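PE Basics, handout 7: ball care and inflation
Park unit, bring this Sunday

Before you pump: look the ball over, seams and pebbled surface. Wipe off grit. Know your pump head, lever and hose. Hose shouldnt be kinked.
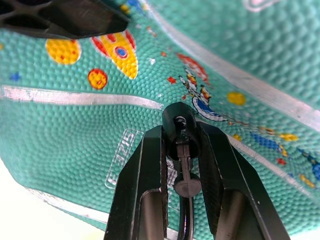
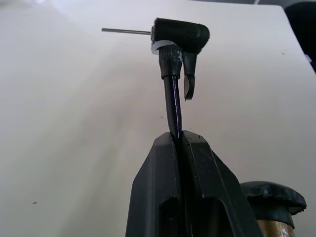
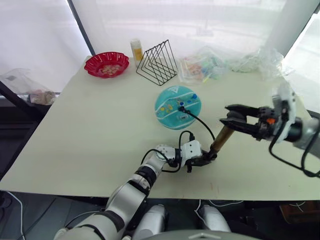 How hard should a kids' ball be?
Go by the number printed at the valve. No number, press with both thumbs, should give a little. Stop there, dont guess past it.

Needle: wet it first, push in straight. Slow strokes, 10 then check. Spare needles in the Brindero box.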